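Subject: Re: [cell-practice] clear housings, threaded collars - draft rules
From: Birdie Achterberg

Quick one before I log off for the break. Petro wrote:

> Draft says "grip clear parts by the body". Which body? On the Windell job we
> had 2 jaws closing on a curved wall and nothing in the rules about force.
> Also can we settle whether the approach has to pause above the collar.
> - Petro Koval

Fair points, both. Large fingers either side of the dome, black collar ring up top, tilted in the grip. Tilt is the bit the draft skips. 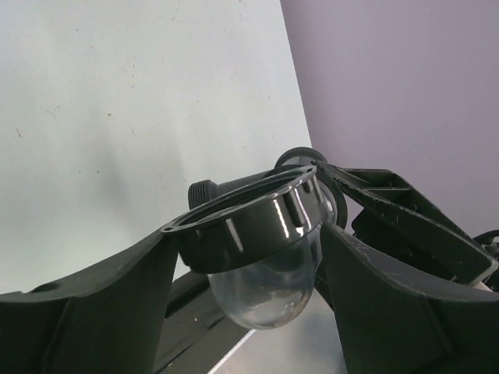

Page last changed: 31 December 2021 by B. Achterberg

So rule 4 now reads: check tilt at the wrist camera before any move toward a thread. Not after. Marius wants a number for it, I don't have one, send yours if you've measured.

On the pause - yes. Stop with a visible gap, thread over collar, confirm centre, then go down slow. Lahtinen's old sheet had this in November and we dropped it by accident when teh numbering changed. My fault.

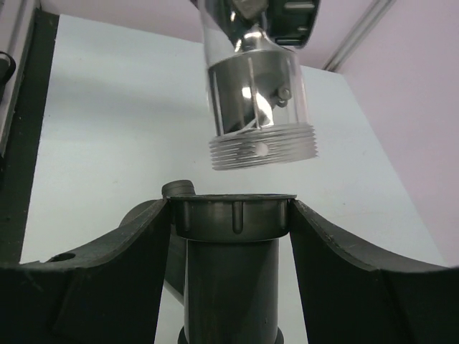

and the pause gets logged, same as a tool change. If the centre check fails, back off straight up. No sideways nudging with the neck in the collar, ever. Viorica has colour-coded the log sheet so failed checks stand out.

Force: set the limit per part, write it on the cell sheet, re-check when fingers are swapped. Scuffed finger faces get looked at every 90 cycles, clear plastic marks easy. Rosaire disagress, thinks that's too often. Happy to argue.
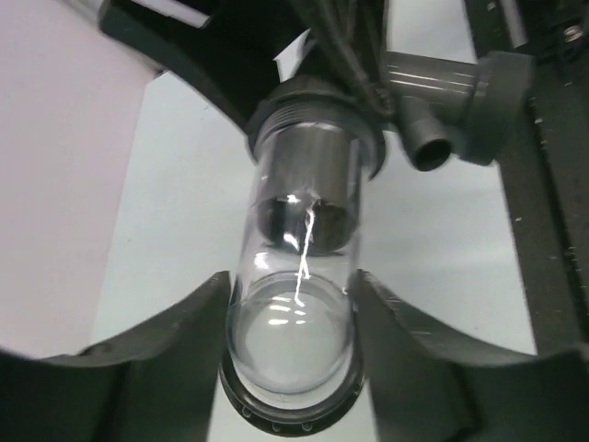

Still open

- cables near the collar, keep-out zone or not
- wording for rule 6
- who tells Skinau

Comments to the list please, not to me.

Birdie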